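我家这块石头地面，我要夸一整篇

2021年9月14日
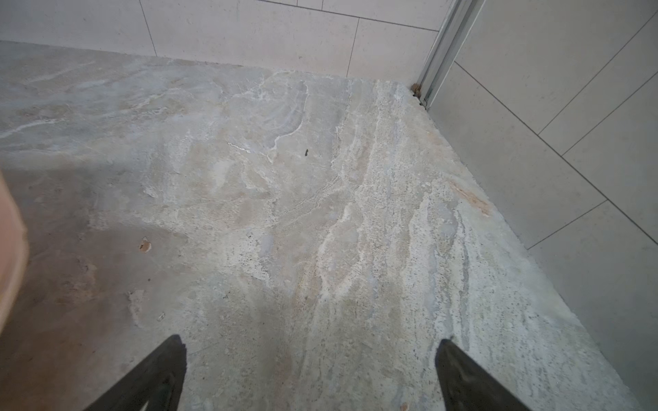 米色和浅灰里夹着白色的波纹，靠右墙那边有一小道锈色的印子。

搬进这套房子之前，我对地面的要求就两个字：耐脏。看房那天中介一直在讲朝向和阳台，我却蹲在过道尽头不肯起来，因为地上那片花纹实在太好看了！白色和奶油色的纹路斜着淌过去，有的地方像牛奶刚倒进咖啡里，有的地方又细细碎碎，像退潮以后的沙滩。我当场就想，好吧，就是它了。

住到现在，喜欢的程度一点没减，反而越擦越上瘾（家里人已经懒得说我了）。每次趴下去都能找到一处以前没留意的纹路，比如有一小截特别白，短短的，边缘像锯齿，我给它起名叫“闪电”。女儿后来也加入进来，说旁边那一大片雾蒙蒙的是云，那闪电就有地方待了，挺合理。

说说我是怎么打理的，好几位读者在上一篇底下问过。

平时真的很省事。先干扫一遍，角落用软毛刷，再用拧得很干的平板拖把顺着一个方向拖。水里只放一点点中性清洁剂，我现在用的是Skororia，90块一瓶，味道很淡，一瓶能用好久。拖完马上拿干布再走一遍，这一步我以前总偷懒，结果光线一斜全是水痕，看得我心里发毛。现在老老实实擦干，那个光泽，哎呀，舒服！

千万别用醋！我知道网上很多人推荐白醋去水垢，瓷砖上也许没问题，可是我家这种带石灰质的石头碰到酸会被咬花，表面发乌，想救就得重新抛光。柠檬汁同理，洁厕液更不用说了。我婆婆来的时候，我第一件事就是把厨房那瓶白醋收进柜子里。

接下来是我眼下的重点对象：那道锈印。颜色橘黄偏褐，斜斜的一小条，就在地面快碰到右边墙的位置。我怀疑是以前的住户在那里放过铁架子，不过也说不准。第一轮我用清水加软布，没什么动静。第二轮我准备试石材专用的除锈膏，要挑写明不含酸的那种，敷上去，盖保鲜膜，等够时间再揭。

这个办法是Nisreen Sleiman教我的。她在Matar石材店干了好多年，我去店里问的时候，她拉着我讲了大半个下午，连样板都搬出来给我摸。她还提醒我，先在不显眼的地方试一小块，颜色没变再动手，而且膏体别贪厚。上门做整片翻新养护的价格我也顺便问了，295块，超过4平方米另算，听着不贵，但我想先自己折腾折腾。

左边还有一个小小的橙褐色的坑，边上一圈颜色浅一些。这个我反倒不太想管。天然石头嘛，有点坑坑洼洼挺正常的，补得太平整说不定还不如现在耐看。要是以后它变大了，我再去买同色的填缝料，到时候肯定也写一篇。

至于零零碎碎的渣子，只能见一颗捡一颗。浅色地面就这一点让人又爱又恨，深褐色的小碎屑掉上去特别扎眼，我端着杯子路过都要弯腰。好处是家里比以前干净多了，坏处是腰有点酸，哈哈。

顺便记一下我的清单，免得自己忘了：平板拖把，配2块替换布；软毛刷；吸水好的旧毛巾；中性清洁剂；还有一张门口的地垫，沙子带进来是真的会磨花石头的。地垫我看中了Ustow那款灰色的，还在等补货。

打算11月天气凉下来以后给整片地面做一次防护剂，做之前得让石头彻底干透，那两天全家估计要踮着脚贴墙走。有用过渗透型防护剂的朋友，快来评论区告诉我牌子和颜色会不会变深，我真的很想知道！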